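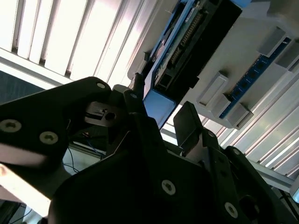
Getting the arm to reach a part is the easy half of the job, according to Rosalie Auer. Letting go of it in the right place is where the evenings disappear, and she has spent plenty of them on it this winter with the student automation club at Tivolholm.

The club is working on a robot that can put memory modules into computer electronics, and it has its eye on the Plavar student challenge in May. Teams there get a tray of parts, an open assembly and a clock. The modules have to go from the tray into their slots, facing the right way, with no human hands involved once the run begins. It sounds like a tiny task, and for a person it is. For a gripper with two fingers it's a lovely, stubborn puzzle!

Tivolholm's setup keeps the parts on a gray fixture plate, where raised blocks stand around the blue memory module. The electronic assembly sits on the same plate in its light-blue frame, so the gripper has only a short way to travel between the two. Club members argued for weeks over how much room to leave for the fingers – a snug holder keeps a module straight, but a thick fingertip needs somewhere to go.

Noel Macaraeg writes most of the motion code and Sointu Aaltonen looks after the vision side, though the two jobs keep running into each other. When a grasp comes in slightly crooked, the question is whether the arm moved wrong or the camera measured wrong, and the whiteboard fills up fast. Alfredo Mercado has been keeping a log of every missed pick, sorted by what the team thinks went wrong. It's now 26 pages long and the first thing new members are asked to read.

The club has 30 members this year, its biggest group yet, and only 4 of them had programmed a robot before they joined. Everybody gets time on the controls all the same. Newcomers start by jogging the arm by hand at low speed, then move on to teaching it a path, and after that they can sign up for one of the 2 challenge squads.

"I came for the soldering and now I dream about coordinate frames," said Ronaldo Magbanua, who joined last fall and is already on a squad.

Next on the list is the push that seats a module in its connector. The arm has to press hard enough to get it home and stop before anything bends, and the squads have different ideas about how to do that. One wants to read the force as the arm presses, the other wants to rock the module in one end at a time. Both versions will be tried against each other at the club's open evening in the Purnow building, and visitors are welcome to come and cheer for either one.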